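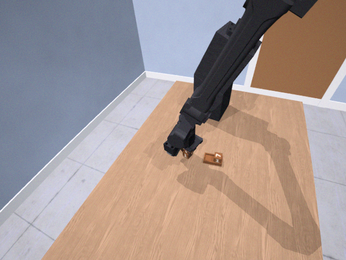 The black arm with its gripper over the small cube, in our simulated room.

Etton examples: your questions

What counts as one example?
One full go at the task, from the arm's starting pose to letting go of the cube. Most last 17 seconds.

Do I need a real arm?
No! Everything runs in simulation, so a laptop and a hand controller will do -- and it's great fun once your thumbs catch on.

How many should I record?
We ask for 30 per person. Move the cube to a new spot after every five.

Should I delete my fumbles?
Please don't. Mark them "missed" and send them along. Idun Magnusson trains the model and she loves a good recovery -- they teach it loads.

When do new batches go in?
Every Friday at 8 in the morning. Anything later waits for the next one.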